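Ciriseck gegen Jevari, Samstag ohne Flutlicht

Sep 12, 2020 – endlich wieder Football! Ich hab die ganze Woche kaum von was anderem geredet, sorry an alle Kollegen. Heute Nachmittag empfängt Ciriseck die Gäste aus Jevari, und bei denen steht Jhair Paucar wieder als Quarterback auf dem Feld. Im April hatte er sich an der Schulter verletzt, jetzt wirft er im Training wohl wieder 30 Yards und mehr. Ich bin gespannt, ob das vier Viertel lang hält.

Bei uns fehlt leider der Center, dafür rückt der Jüngste aus der Line rein. Coach Katherine Urrego will viel laufen lassen, hat sie mir am Telefon verraten (ich darf das schreiben, hab extra gefragt). Rein dürfen 200 Zuschauer, Karten gibt es nur noch für 10 Euro an der Tageskasse.
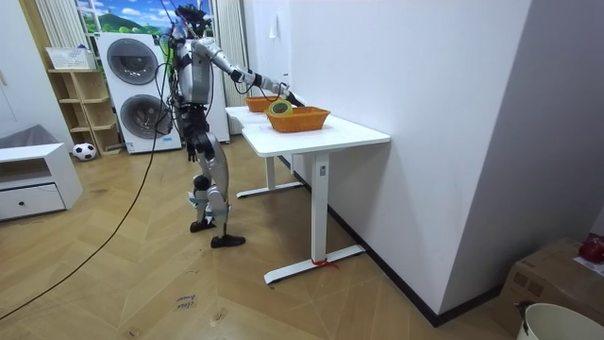

Paucar tapt sich vor dem Spiel übrigens immer selbst die Handgelenke, da lässt er keinen ran. Bei uns wird diesmal auch richtig Farbe getragen – unsere Receiver wollen Tape in Gelbgrün, so wie die Rolle da über dem orangen Korb. Find ich super, das sieht man bis in die letzte Reihe! Kickoff ist um vier.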